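Clernska Teach Kit – hand-guided and remote teaching for two-arm robots

Item no. 614
Made by Clendier. Sold and serviced by Thiele.
Page updated Oct 10, 2026

In stock. Ships in 3 working days. Wrist camera brackets ship seperately, see below.

What it does

You show the robot the job, the robot keeps a record of it. Two ways to show it. Move the arms yourself with the joints slack, or stand back and drive them with the Fomari hand controllers. Both write the same kind of file, so you can mix them in one task set. Most shops start by hand and switch to remote once the fingers matter.

By hand: good for big moves, reaching, placing, getting around a shelf. Press the pedal, the arm goes light, walk it through. Let go of the pedal and it holds where it is. Don't push on the fingers, push at the forearm.

By remote: better for picking up soft or odd shaped stuff. The gloves follow each finger. There is a little delay, you get used to it. Keep the speed dial low for the first day – everybody turns it up too soon.

What's in the box

Control box with power cord
Fomari hand controllers, left and right
Foot pedal, one, with 36 inch cord
Head camera and mount
Wrist cameras, left and right
Cable clips and sleeve
Printed quick start card

Not in the box: robot, hands, stand, PC.

Views from a teaching setup

Produce and flower stand, light wood crates. One head view, two close views at the hand. 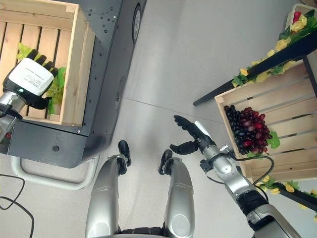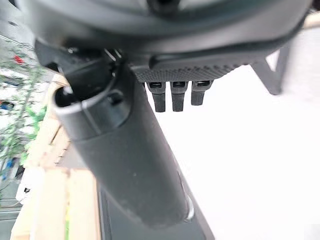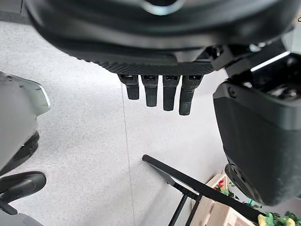 Setting up a task

Give the task a short name before you start, you can't rename it later without going into the folder. Then pick a start pose. Go back to that same pose every time. Record one pass, stop, play it back slow, and only then do the rest.

We tell people to plan on 100 good passes for a simple pick and place. More if the items are floppy or all diffrent shapes. Move the items a bit between passes, turn them, swap them over. If every pass looks the same the robot learns that one spot and nothing else.

Bad passes: hit the red button on the left controller and it gets marked as bad. It stays on the drive. You can sort it out at the end of the day.

Cameras

All three record together, same clock. The wrist views matter most in the last few inches, when the head camera can't see past the hand. Check the wrist brackets are tight before each session. A bracket that has slipped a little will spoil a whole morning and you won't spot it on the small screen. Wipe the lenses too.

Route the cables with the clips supplied, leave slack at the elbow. Zip ties are ok on the forearm, not on the wrist.

Fit

Works with five-finger hands and plain two-jaw grippers. Bracket set is different for each, say which when ordering. Arms need to have a slack mode you can turn on from outside. If you are not sure yours does, send us the model and we'll look it up.

Older control boxes (gray front) need the update first. Free download, allow an hour. Don't unplug it halfway.

Safety

Keep the stop button in reach of whoever is driving, and give a second one to anyone standing close by. No loose sleeves. Hand-guided mode is for one person at a time, no one else inside the marked area. Remote mode – no one inside it at all.

Spares and extras

Wrist bracket set, five-finger
Wrist bracket set, two-jaw
Glove liners, small / medium / large
Pedal cord, long
Spare lens covers, pack of 3

Warranty and returns

36 months on the control box, 12 on gloves and cables. Glove liners can't come back once opened. Everything else, 30 days, in the original carton please.

Price on request. Tell us which hands, which arms and how many stations. Quotes go out from Thiele same day if you write before noon.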